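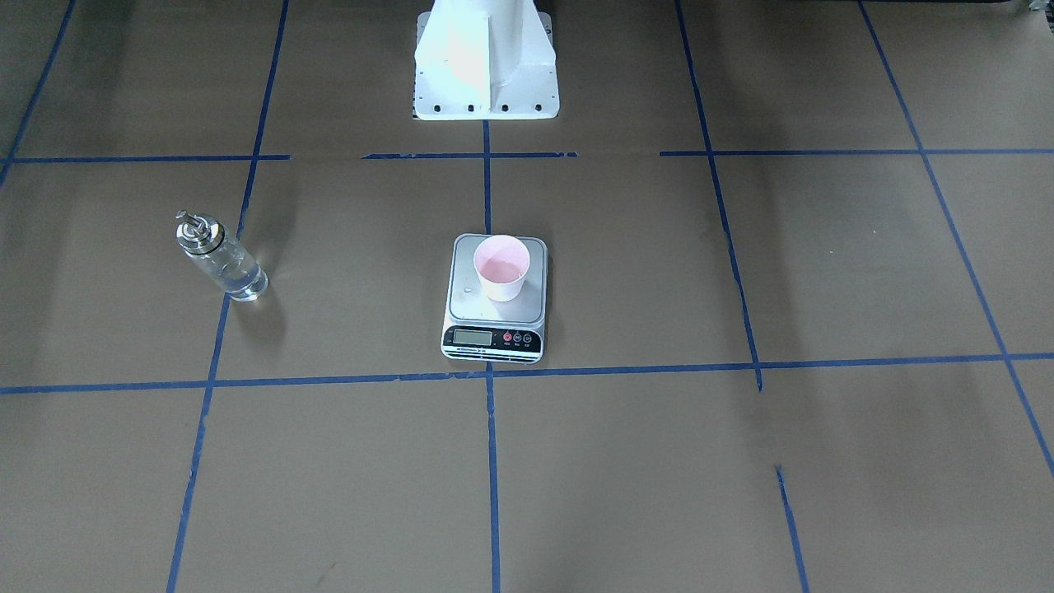
Blue tape grid on brown paper

Duplicate refill requests piling up in shared inbox after Jutum upgrade

Posted by Teodor Lungu
Tags: inbox, refills, pharmacy interface, Jutum

I look after the software for a family practice with nine prescribers. We have used Jutum for charting and e-prescribing for several years and the pharmacy messages come in through Pukex. We took the upgrade in August and since then the refill pool has been a mess.

What happens is that a pharmacy sends a refill request, the nurse handles it, the prescriber signs it, and then a second copy of the same request shows up in the pool. Sometimes it comes the next morning and sometimes it takes two days. The second copy has a different message number, so the duplicate check doesn't catch it. When I came in this morning there were 286 open requests in the pool. A normal morning for us is 39.

Things I have checked so far:

The pool membership did not change in the upgrade. Same nurses, same backup coverage.
It happens with several pharmacies, both chain and independent.
It happens for all prescribers but is much worse for the two who work part time.
Pukex support says the messages are being delivered and acknowledged on their end and they closed my ticket.
Jutum support says each one is a valid new request and the system is working as designed.

The nurses have started denying the second copy with "already addressed." I'm not comfortable with that. We had one patient whose blood pressure medicine was denied that way when the first request had never been signed. She called us and it got fixed the same day, but I don't want to count on patients calling.

Is there a setting I should be looking at, or do I need to push harder on one of the vendors? I have admin rights in Jutum but not in the interface engine. Our lab results come through Ciobanu on a separate connection and those are fine.

Replies

mbrandt_rn
We had this too. I would turn off auto refill at the pharmacies. Have your front desk call them. It cut ours down a lot.

Cornel Pîrvu
There are two different things that look like this from the pool, and you need to know which one you have before changing any settings.

The first is the pharmacy sending again. Many pharmacy systems will send a new refill request if they haven't had a response after a set time. It gets a new message number because to them it is a new request. If your response never got back to the pharmacy, or got there in a form it couldn't match to the original, you will see a repeat in a day or two. The timing you describe fits this.

The second is the practice side splitting one request into two, usually when it is routed both to the pool and to a covering provider. Those copies normally show up within minutes of each other.

To tell them apart, open one of the repeats and its original and compare the time the pharmacy wrote the request. In Jutum it is under the message details, on the tab with the raw message. Don't use the received time in the list. If the written times differ, the pharmacy sent it twice. If they match, it was split or replayed after it reached you.

My guess is the first one. At our clinic the upgrade changed what happens when a nurse handles a request by writing a new prescription from the chart and then closing the message. Before, closing the message sent a response tied to the original. After, the new prescription went out as a separate item and the request was never answered. The pharmacy had its prescription but its system still had an open request, so it asked again. Your part-time prescribers being worse also fits. Ask your nurses whether they tend to start a new prescription for those two when the prescriber is out.

What we did:

1. Had everyone work refills from inside the message, using Approve, Approve with changes, or Deny. No new prescriptions from the chart for something that came in as a request.
2. Asked Jutum to turn on the setting that warns you when a request is closed with no response sent. It was off by default for us and I couldn't see it with my admin role, so you may have to open a ticket for it.
3. Ran the unanswered request report every afternoon until it was clean. It took 22 working days, mostly old ones timing out.

On your Pukex ticket, "delivered and acknowledged" only means the message arrived. Ask them to trace the outbound response for three specific requests and give them the message numbers. That gets a different answer than asking in general.

I agree with you about the denials, and I would stop those today. A denial goes back to the pharmacy as a real answer. Until it's fixed, have the nurse look at the medication list for a signed prescription with a date before closing anything.

Teodor Lungu
Thanks. I compared ten pairs and the written times are different on all of them, so it is the pharmacies sending again. Two of the nurses do write new ones from the chart when the prescriber is out. I opened a ticket for the warning setting and asked Pukex for the trace.

Denials have been stopped as of noon.

pirnina_frontdesk
Following this. We are on the same version at Pirnina and our pool has been growing too. Does the unanswered request report need its own permission? I don't see it in my menu.

Cornel Pîrvu
Yes, it's under the pharmacy reports group - your admin has to add it to your role, and then you need to log out and back in.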